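**Saucepan handles, a thread.** 22 Aug 2024

1/ I repair and re-handle pans for a living, mostly for small kitchens in Bimstead and Mostley. The same faults come in every week. Notes follow, mainly on rivets.

2/ Three common ways to fix a handle to a stainless body: rivets, spot welds, a single screw through a welded bracket. All three are sound when done well. They fail differently, and that matters more to the owner than which is strongest on paper.

3/ Rivets loosen slowly. You get play at the joint, then a faint click when you lift a full pan. That gives you months of warning.

4/ Spot welds give very little. The handle feels solid until one weld lets go, and the other usually follows in the same lift. If a welded handle moves at all, stop using the pan.

5/ Screws work loose with heat cycles. Tighten when cold. If it needs tightening more than once a month, the thread is worn and wants a new bracket.

6/ Test for a riveted handle: fill the pan with water to two thirds, hold it at the far end of the handle over the sink, rock it gently. Any movement at the body end means the rivets need setting again.

7/ Resetting is a two-person job without a proper stake. One holds a steel block against the inner head, the other strikes the outer. Short blows. A long swing bends the wall of the pan and it will never take a lid again.

8/ Replacement rivets should match the body. Aluminium rivets in a stainless pan are cheap and soft, and dishwasher detergent eats them. The grey powder round the head is the rivet.

9/ Dirt collects round the inner heads. A wooden skewer and bicarbonate paste shifts it. Wire wool scratches the surface and the next lot sticks harder.

10/ Handle length. A long handle stays cooler and puts more load on the joint. On the Andreadis pans I see, the handle is long and the rivets sit close together, so they loosen early. The Navham ones have wider spacing and hardly ever come in.

11/ Prices since people ask: resetting a pair is £5 a pan. New handle by quote. I don't do non-stick.

12/ Bench is closed for the first half of September. Drop-offs at Mostley as usual after that.

13/ Two rivets at the handle joint in the first one, plus three more.
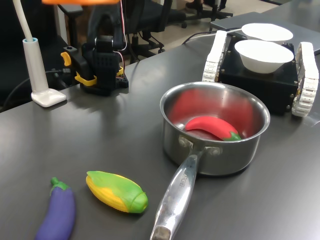
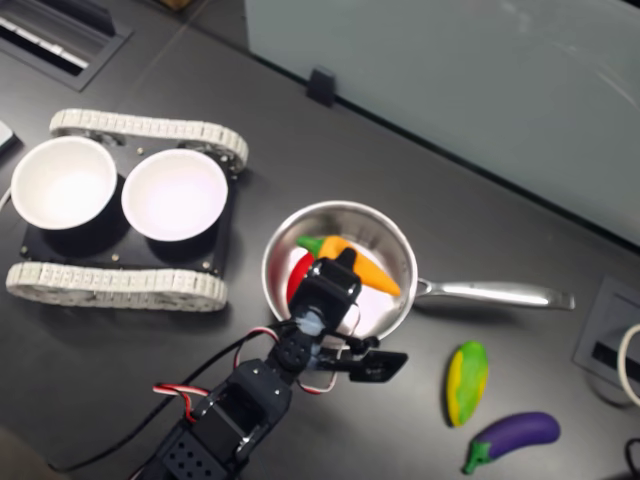
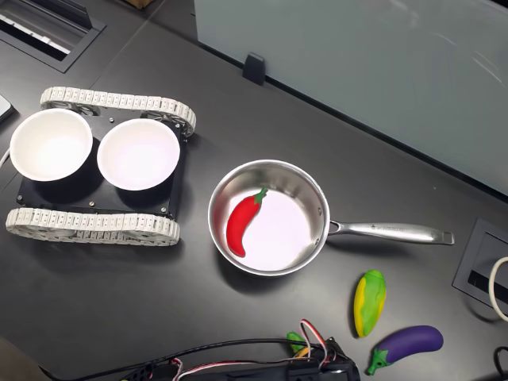
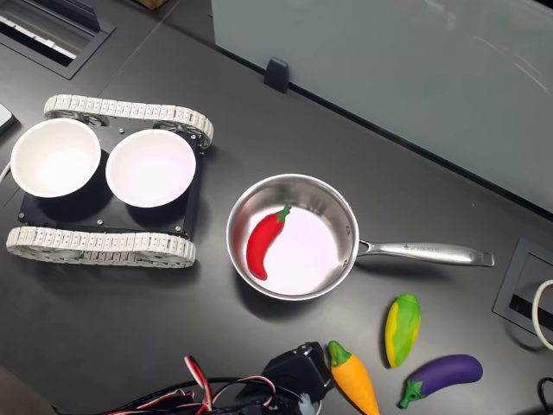 — Bimstead Pan Repairs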